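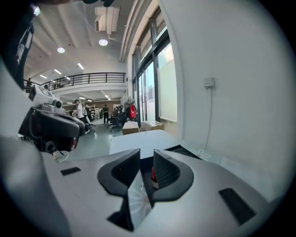 Koltlow Manipulation Group / Data Collection Team

Speaker notes, Abdelghani Mansour. Slot is Wednesday after lunch, so talk loud.

Leave the first slide up while people find chairs. Two black finger pads, ribbed on the inside, something small and red between them. Let them look at it. They came for the learning part and I want them to spend a minute with where the learning part comes from.

Say: we collect by hand. A person holds the gripper, does the task, does it again. Our target for the Mudaliar set was 275 good examples. We recorded more than 275. Pause on the word "good."

What we threw out: dropped objects, sleeves over the lens, one very nice grasp of the wrong thing. Teemu Nurmi wanted to keep the drops. We argued for 4 days. He was right, they're in the set now, under their own label. (He will be in the second row. Do not look at him.)

CLICK
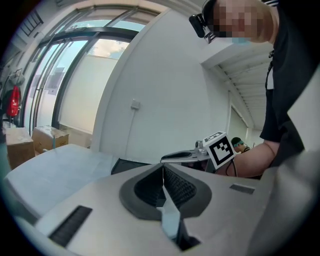
Marker cube on the second gripper, small camera worn at the temple.

Point at the cube. Black and white blocks, thick border, easy to find in a picture. Then point at the arm holding it. The arm is the expensive part.

Rule from Trernberg, still in force: switch operators after 7 tries at the same task. By try eight everybody has a style, and the model learns the style.

If someone asks whether 100 examples would do, say "for what?" and drink some water.

Skip the loss curves if past 1:40. Questions.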